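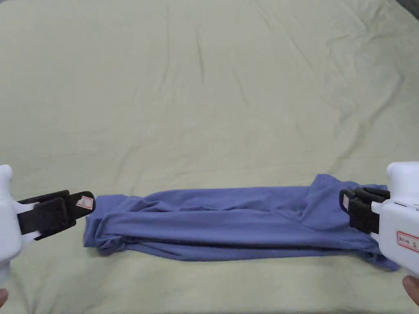

A blue garment folded into a long strip on a pale green sheet.

The Free Speed Myth

Every few years the overclocking crowd finds a new toy. This spring it's the Vesmont, a small desktop board whose owners swear it will run well past its rated speed if you flip one setting and ignore the warning. Laltano, which makes it, says the setting is there for testing. The forums say Laltano is being modest.

I bought one with my own money and ran it for 20 days. At the stock speed, my test job, a big folder of photos converted in one batch, took 1,812 seconds. At the top setting it finished 6 percent sooner. That's less than two minutes, and I'd have spent them getting coffee anyway.

The price of those two minutes was noise. The stock fan went from a hum to something I could hear in the hallway. Forum regulars told me to replace it with the Tijani cooler, which costs more than half what I paid for the board. I did, grudgingly. It was quieter, and the board still locked up on 7 of those days, usually with a file open. 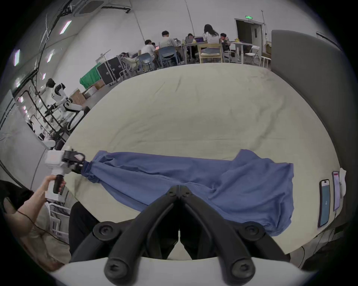
Fans of the trick have an answer for lockups: raise the voltage. Then raise it again. I asked in three threads how long a board lasts when it's run that way, and got back plenty of confidence and no numbers. One person linked to a chart from Tikham, a shop that sells pre-tuned boards at a markup. The chart had no labels on one side. I wrote to the shop asking what it measured and haven't heard back.

Maybe some boards do better than mine. Chips vary, and people who get a good one tend to post about it, while people with a dead one tend to go shopping. Laltano says a revised board is coming in July with a faster rated speed and the same warranty. I've put mine back to stock, and the Tijani cooler is staying on until I find the screws for the old fan.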